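Small Motors, Big Bills: Notes for Session 3

I put these notes together so you don't have to scribble while I talk. Read them before class if you can, after class if you can't.
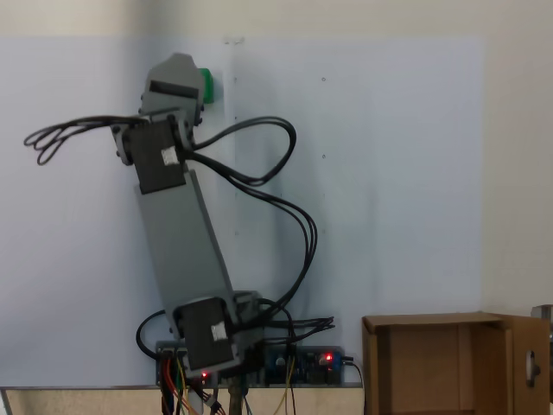

What we're doing today

Last time we got as far as fixed costs, and a few of you looked worried when I erased the board. Don't be. A fixed cost is the money that goes out the door whether you make anything or not. Rent, insurance, the loan on the equipment. Today we take one of those, equipment, and ask how a small shop should spread its price over the years it gets used. The word for that is depreciation, and it's a lot friendlier than it sounds.

The Ivoden problem

I'm going to use the same shop all the way through, so get comfortable with it. Ivoden makes picture hooks. It buys one stamping machine for $2,071, plans to keep it 3 years, and expects to sell it for $80 at the end. (Yes, I picked ugly numbers on purpose. Real invoices are ugly.)

Straight-line method first. Take the price, subtract what you'll get back, divide by the years:

2,071 - 80 = 1,991
1,991 / 3 = 663.67 a year

So every year Ivoden writes down $663.67 as a cost, even though it paid for the whole machine on day one. This part bugs people every term! The cash left once. The cost shows up three times. Keep those two ideas in separate pockets and you'll be fine.

Which years get the biggest bite?

Straight-line treats every year the same. But think about a delivery van, or your phone. Most of the value drops off early. With the declining-balance method you take a percentage of whatever value is left, so the first year is the big one and the later years shrink. We'll work Ivoden's machine both ways on the board and compare year 2, where people tend to slip. Remember that you apply the percentage to the value left over from year 1 — please don't go back to the original price.

And watch the floor. Once the value on the books hits $80, you stop.

Does it change the profit?

In any one year, yes. Over the full life of the machine, no, the total comes out the same. I'd like you to convince yourself of this with a pencil before you take my word for it.

For next time

Read the Tavares handout, both pages. Then do the Gokano worksheet, problems 1 through 6. Number 4 has a machine bought in February, so you'll need to figure a part year. Count February as a full month.

Bring a calculator, and your phone is fine on practice days but not for the quiz.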